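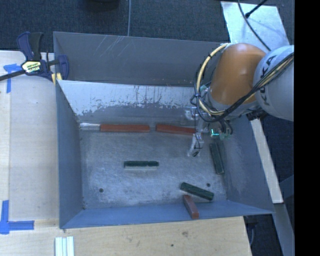
회색 금속 통 내부와 블록. 안쪽 뒷벽 상단의 흰 띠, 바닥 잔흠집.

10월, 목요일. 통 표면 상태 점검 및 블록 정리

오전에 회색 금속 통 내부 표면을 확인함. 지난번 기록에 "전반적으로 양호"라고만 적혀 있어서 비교 기준이 되지 못함. 이번부터는 면별로 나누어 적는다. 명칭은 뒤판, 안쪽 뒷벽, 왼쪽 벽, 오른쪽 벽, 앞벽, 바닥으로 통일. 뒤판과 안쪽 뒷벽은 다른 면이므로 섞어 쓰지 말 것. 예전 메모에는 둘 다 "뒷면"으로 되어 있어 어느 쪽 이야기인지 알 수 없음.

뒤판
짙은 회색. 위쪽 가장자리 근처, 중앙보다 왼쪽에 옅은 사선 흠집이 모여 있음. 손톱으로 긁었을 때 걸리는 느낌 없음. 깊이는 무시할 정도로 판단. 오른쪽 아래에 녹색(綠色)이 아닌 녹빛(rust) 점이 아주 작게 몇 군데 있음. 한글로 "녹색 점"이라고 쓰면 블록 색과 혼동되므로 이후 "녹점"으로 표기한다.

안쪽 뒷벽
바닥 쪽으로 경사짐. 상단에 희끄무레한 띠가 있고 아래 경계가 고르지 않음. 띠 안에 어두운 세로 줄무늬. 띠 아래는 더 어두운 맨 회색. 도막이 닳은 것인지 세척제 잔류물이 굳은 것인지 육안으로는 구분 안 됨. Ah-rin Ha는 마모 쪽, 나는 잔류물 쪽. 띠 경계가 수평으로 반듯했다면 액면 자국으로 보겠는데 들쭉날쭉해서 내 쪽 근거도 강하지 않음. 판정 보류.

왼쪽 벽
청회색, 매끈함. 특이사항 없음. 비교할 때 기준면으로 쓰기로 함.

오른쪽 벽
바깥으로 기울어진 면. 뿌옇고 밝은 얼룩이 하나 있음. 마른 천으로 닦아도 변화 없음. 안쪽 뒷벽의 띠와 같은 원인인지는 모름. 색조는 비슷해 보이나 조명 각도에 따라 달라지므로 근거로 쓰지 않음.

앞벽
청회색, 길고 낮음. 양 끝이 넓어지는 형상이라 자로 높이를 잴 때 위치를 정해두지 않으면 값이 매번 다름. 다음부터 중앙에서만 측정.

바닥
은회색. 잔흠집과 희끗한 얼룩이 있고 왼쪽 모서리 부근에 작은 녹점. 앞쪽 좌우에 작고 둥근 구멍이 하나씩 있음. 구멍의 원래 용도는 도면이 없어 확인 불가. 막지 않고 그대로 둔다. 가장자리를 면봉으로 훑었는데 묻어나는 것은 거의 없었음.

시험 세척
내부에 바로 손대지 않고 통 바깥 밑면 한쪽에서만 시험함. Jivel 중성 세척액을 물에 희석해서 100 mL 준비, 천에 적셔 2분 접촉 후 닦아냄. 도막 변색 없음, 천에 회색 분 약간. 같은 자리 옆에 400번 사포를 물 묻혀 가볍게 한 번 문질렀더니 광이 눈에 띄게 죽음. 내부에는 사포 사용하지 않는 것으로 결정. 녹점도 당분간 갈아내지 않고 크기만 추적.

Texier 방청유도 후보였으나 제외. 블록에 기름이 옮으면 표면이 미끄러워지고 먼지가 붙음. 블록을 매번 탈지할 여유는 없음. 건식으로 관리하는 쪽이 낫다.

블록
빨강, 짙은 초록, 은회색이 섞여 있음. 은회색은 표면에 광택이 있어 밝은 조명에서 모서리 위치를 잡기 어렵고, 바닥 색과도 가까워 눈으로 훑을 때 놓치기 쉬움. 빨강은 어디에 있어도 바로 찾음. 짙은 초록은 그 중간인데, 바닥에 반사가 생기면 아래 변이 실제보다 두꺼워 보일 때가 있음. 치수는 반사를 보고 재지 말고 집어서 잴 것.

안쪽 뒷벽 밑선을 따라 눕혀진 블록은 벽 경사 때문에 밑변만 맞닿고 위쪽은 틈이 생김. 은회색과 빨강이 끝을 맞대고 있는 부분은 한 개의 긴 블록으로 잘못 보기 쉬우므로 길이를 적을 때 주의. 앞쪽에서 바닥 경계를 넘어 앞벽에 기대어 놓인 빨강은 모서리 한 줄로 하중을 받는 자세. 이런 자세가 반복되면 바닥과 앞벽이 만나는 선에 흠집이 몰릴 수 있음. 현재 그 선에 대한 기록이 없으니 다음 점검 항목에 추가한다.

저울에 올린 블록 한 개의 값은 124 g. 나머지는 재지 않았음. 저울 영점이 오전 중에 조금씩 흘러서 값 자체를 크게 믿지 않는다. 예열 후 다시 측정할 것.

보관
Bomivside 쪽에서 쓰던 플라스틱 상자로 블록을 옮기자는 의견이 있었음. 장점은 통 바닥 흠집이 더 늘지 않는다는 것. 단점은 상자 벽이 수직이라 벽에 붙은 블록을 꺼낼 때 손가락 들어갈 자리가 없다는 것. 금속 통은 벽이 벌어져 있어서 그 점은 편함. 일단 통을 계속 사용. 바닥에 얇은 매트를 까는 안은 구멍 위치에 맞춰 따내야 해서 재단 전에 종이로 본을 먼저 뜬다.

Deltatthorpe 선반 아래 칸은 습기가 있으므로 통을 거기 두지 말 것. 왼쪽 모서리 녹점과의 관련성은 확인되지 않았으나 굳이 조건을 나쁘게 만들 이유가 없음.

다음에 할 것
- 안쪽 뒷벽 흰 띠: 희석 세척액으로 왼쪽 끝 좁은 구간만 닦고 경계 변화 확인
- 뒤판 오른쪽 아래 녹점: 투명 필름을 대고 위치 표시
- 바닥과 앞벽이 만나는 선: 사선 조명으로 흠집 확인
- 블록 무게: 저울 예열 후 전량 재측정, 색별로 따로 기록
- 매트용 종이 본

추가 메모. 세척액 병 라벨의 희석 비율이 지워져 있어 Ah-rin Ha가 구매 기록을 찾는 중. 비율이 확인될 때까지 내부 세척은 진행하지 않음. 시험에 쓴 천은 회색 분이 묻은 상태로 지퍼백에 넣어 서랍 맨 위 칸에 둠. 버리지 말 것.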